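From the equipment room: how the Niderance loan sets are checked

Interview series, October

The Niderance strength programme lends sets of small weights to adults who are recovering from injury or returning to exercise after a long break. Each set goes home with a participant and comes back at the end of the loan period. Between one loan and the next, every item passes through the equipment room at Hamamura House, where it is inspected, cleaned and entered in the register.

For this month's interview we spoke to the member of staff responsible for that room. She has held the post for six years and previously worked in the stores of a hospital physiotherapy department. The conversation took place on a Monday morning, which is when the previous week's returns are dealt with.

A room arranged for looking

The equipment room was fitted out when the programme moved from the Khokhar Centre. At the old site, she explained, checking was carried out on a dark bench beneath a high window, and faults were often missed.

"The first thing I asked for was a white top," she said. "Most of what we lend is black or dark grey. On the old bench you were looking at a black object on a brown surface in poor light, and you could pass a chipped edge three times without seeing it. I did that myself more than once."
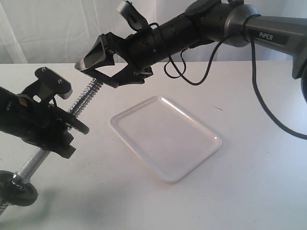 The white tabletop in the equipment room at Hamamura House.

She is particular about what the surface is used for. Paperwork is completed at a separate desk by the door, and participants' bags are not placed on the worktop at any stage. Returned sets are left on the shelving beside the entrance until their turn comes.

"People assume the difficulty is the quantity," she said. "We have 116 plates on the register at present, and that is quite manageable. The difficulty is having two sets open at once. If you have one person's plates beside another person's plates, and the telephone rings, you have lost your place. So one set is opened, and it is closed again before the next comes off the shelf."

The use of trays

Plates are examined in a tray. The practice was introduced in her second year, after a discussion with colleagues at the Sular branch, who had adopted something similar for their hand weights.

"It began as a way of protecting the table," she said. "Cast metal will mark almost anything if you slide it, and people do slide it, because it is heavy and they are in a hurry. Then we found that it was useful in other ways. Whatever comes off the plate stays with the plate. If there is grit in the tray, I know which item it came from. If there is grit on the table, it could have come from anything that week."

The trays themselves are inexpensive: shallow, white and made of plastic, with a raised rim and rounded corners. She prefers them to the deeper boxes that were tried first. A plate can be lifted out of a shallow tray with the fingers beneath its edge, whereas the deep boxes obliged staff to reach down and grip from above. Those boxes are now used for resistance bands.

Asked whether the table ought to be as clean as the trays, she was frank. "It ought to be, and at the end of the day it is wiped. During the day I am more concerned with the tray. You will find specks on the worktop in the middle of a session. I would be unhappy to find them under a plate I was about to sign off."

A plate is laid flat, one to a tray, and viewed first without being touched. Staff are asked to start at the outer lip, which takes most of the knocks, then to follow the recessed band inside it, and to finish at the hub around the central opening. The paint on a cast plate is seldom perfectly even, and new members of staff tend to report this as damage.

"A slightly uneven gloss is normal," she said. "I tell them to look for an edge in the paint. If you can catch a fingernail on it, write it down. If it only looks a bit wavy in the light, leave it alone and move on."
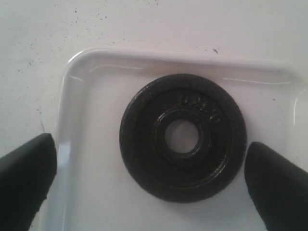 What is recorded

The register is kept on paper and copied to the shared system at the end of the week. For each plate there are four entries: the item number, the condition of the lip, the condition of the hub and the initials of the person who made the check. An earlier version of the form had 10 columns, including one for the colour of the storage bag. It was shortened after a review found that several of the columns had been left blank for most of the previous year.

"I was sorry to lose one or two of them," she said. "I liked knowing how long a set had been at the Khokhar Centre before it reached us. But if a form is too long, people fill in the top half carefully and guess the rest. I would sooner have four entries that I can believe."

Plates with a chipped lip may remain in use if the chip has been smoothed and repainted. A crack of any size means withdrawal, and the same applies to a hub that no longer sits properly on its bar. Withdrawn items are kept on the bottom shelf with a red tag until they can be collected for scrap, a service that is arranged twice a year.

Cleaning is done after inspection and never before it. Staff use a damp cloth followed by a dry one, and the hub is given particular attention, as its ridges hold dust from carpets and garage floors. Plates are left to stand before being bagged.

Advice to participants

She was asked what borrowers might do to help. Her requests were modest. Sets should be returned in the bag in which they were issued, with the heaviest plates at the bottom. Labels and coloured tape should be removed. Any item that has been dropped should be mentioned at the desk, even if it appears undamaged.

"There is no charge for telling us," she said. "Some people are embarrassed, and they put the plate back in the bag with the good side facing upwards. We do turn them over."

She would also ask borrowers not to repaint anything at home. One set came back last winter in a pale blue that had been applied with some care, and it took the better part of an afternoon to establish what condition the metal was in beneath it.

The next set on the shelf that morning was from the Sular branch, which has begun sending its plates to Hamamura House for checking while its own storeroom is being redecorated. The arrangement will continue until the spring.

Returns to the equipment room are accepted at the side entrance on weekday mornings. Participants who are unable to carry a set may ask the programme office to arrange collection.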